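# How to Teach Two Arms to Tidy a Table

A robot that can pick up a stick sounds easy to make. You have been picking up sticks since before you could talk, and you were probably told to put most of them down again. A robot arm has none of that practice. It arrives in a box, it knows nothing, and it will squeeze the air beside a stick with great confidence.

The build explained on this page lives in the shared workshop at Clondgate, between the drill press and a canoe that has been "almost finished" for years. The project is called Keskin. It has two arms, one table, and a tent of black cloth.

## Start with the table

The arms have to be bolted down hard. A robot arm is heavy, and when it swings one way, whatever it stands on wants to go the other way. Our first table was a folding one. It folded.

The second table is much better. Each arm sits on its own base, one on the left and one on the right, so that both can reach the middle. Before anything moved, we spent 10 evenings on bolts, cables, and looking for the bolt that had rolled under the canoe.

Then came the cloth. Robots that use cameras can get muddled by what is going on behind their work. A person walking past in a striped sweater is very interesting to a computer and no help at all. Black fabric is dull, and dull is what you want.

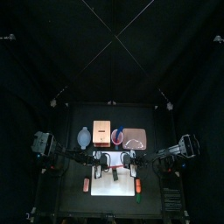
**Why does a robot need two arms?**

Plenty of jobs need one hand to hold and one hand to do. Try taking the lid off a jar with one hand behind your back, and choose a jar your family doesn't like much.

## Fingers, sort of

At the end of each arm is a gripper. A gripper with two fingers can open and close, and that is the whole list. Ours have pads on the fingers so that things don't slip so easily. Your own fingertips are soft and a bit grippy for the same reason.

Different things are hard in different ways. A thin red stick lying flat gives the fingers very little to grab. A small block standing up is friendlier, until you bump it. A cup with something poking out of the top has to be held so that the something stays in.

## Practice, and then more practice

You can teach an arm by moving it yourself, over and over, while the computer remembers each move. Every try is saved. By March we had 600 tries saved, and the arms were bad at everything. By the fall we had 3,214, and they were bad at fewer things.

The computer looks for what the good tries have in common. It doesn't get bored, so it has one big advantage over the people teaching it.

## If you want to try this

You don't need big arms. The Pukesham kit is a small desk-size arm for ages 10 and up, and you'll need a grown-up for the wiring. Here is a good first game:

1. Put one eraser on the desk.
2. Pick it up with the arm and set it down on a sheet of paper.
3. Do that 16 times.
4. Move the eraser a little to the left and find out how much your robot learned.

Keep your hair, sleeves, and little brothers out of reach while the arm is switched on, and find the stop button before you find the start button.

*Brevcombe Young Makers' pages, November 28, 2018*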